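Enport Shipper Help Community
Topic: Terminal Charges and Regulatory Questions
Posted February 24, 2026

Question

Demurrage invoice issued for days when the terminal offered no pickup appointments. Is the charge payable?

Our company imports laboratory consumables through the port of Vuvden. Two containers were discharged there last month under a single bill of lading. The carrier allowed four free days. On the last two of those days, and on the two days following, the terminal's appointment system displayed no available slots for our container size. Our trucking contractor, Okafor Drayage, retained a screen capture for each attempt.

The carrier has now issued a demurrage invoice for the days after free time ended. The invoice shows the container numbers, the daily rate and the total. It does not state the date on which the containers became available, and it gives no contact for disputes. The carrier's local office has advised that terminal congestion is outside its control and that the charge stands under the tariff.

We request guidance on the following. May a carrier bill for days on which the cargo could not be collected? Does the missing information affect the invoice? Must we pay first and dispute afterward? We have a further shipment arriving in March and do not wish to have it held over an open balance.

Answer 1 (accepted by the poster)

The matter should be treated as two separate issues, the form of the invoice and the reasonableness of the charge.

With respect to form, federal rules on demurrage and detention billing in the United States require the invoice to contain certain minimum information. This includes the bill of lading number, the container numbers, the allowed free time, the start and end dates of free time, the availability date for import cargo, the rate applied, and the details of a contact or process for requesting a reduction or waiver. Where required information is omitted, the billed party's obligation to pay the charge is removed. You should compare your invoice with the current text of the rule line by line and identify each omission in writing.

With respect to reasonableness, the Federal Maritime Commission has issued interpretive guidance stating that these charges should serve to encourage the movement of cargo. A charge that cannot serve that purpose, for example where no appointment could be obtained, may be found unreasonable. The guidance does not produce an automatic result. The facts of each case are considered, including whether the importer was otherwise ready to collect. If your customs release was delayed or a freight payment was outstanding on the same days, the carrier will raise it.

The following steps are recommended:

Submit the dispute through the carrier's stated channel, or to the billing address if no channel is stated. The rule allows at least 30 calendar days from the date of issue, and the period should not be left to run.
Attach the screen captures with date and time visible, the delivery order, and the customs release notice.
Obtain a signed statement from the trucking contractor confirming that a driver and chassis were ready.
State the amount disputed and the amount, if any, that is accepted.

If the carrier declines the request, a charge complaint may be submitted to the Commission. There is also an informal dispute resolution service, which some importers prefer where the relationship with the carrier is to continue. On the March shipment, ask the carrier now, in writing, whether release will be affected while the dispute is open.

For larger amounts, counsel with maritime experience should be consulted before any payment is made.

Answer 2

Please verify who is named on the invoice. It may be addressed to the person who contracted for the carriage or to the consignee, and it may not be sent to both at the same time. In our office a Prinix report is run on every arrival so that free time dates are on file before an invoice appears. We had 29 invoices last year and the ones with complete records were settled more quickly.

Answer 3

Our company paid in full and requested a refund later. The refund was received in part. I am not certain which rule was applied. The terminal may also have its own schedule of charges, and this should be checked.

Was this page helpful? Yes / No
Related topics: Chassis split fees; Empty return refusals; Updating consignee details
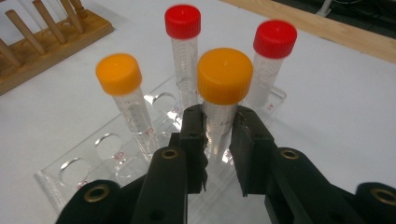
Centrifuge tubes with orange and red caps in a clear rack.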